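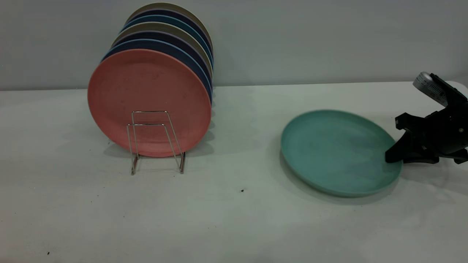
16 March 2015

Home all day. Washed the plates from the weekend and sorted them by color, then gave up on the order. I paid $20 for the lot at the Tavares sale and still like the coral one best. Called Prodero again about the water heater. They want $149 just to come out, so I said I'd think it over.

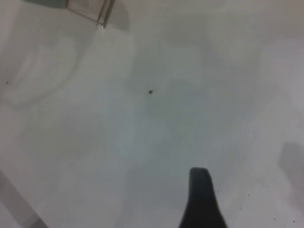
Lunch was late, toast and the end of the soup. I meant to wipe down the table before starting on the mail and didn't get to it until almost 5. Dark crumbs scattered on the white, and a couple of specks off by themselves. Used the last of the paper towels. Need more, also dish soap and light bulbs. Bed early, I have to be up at 6.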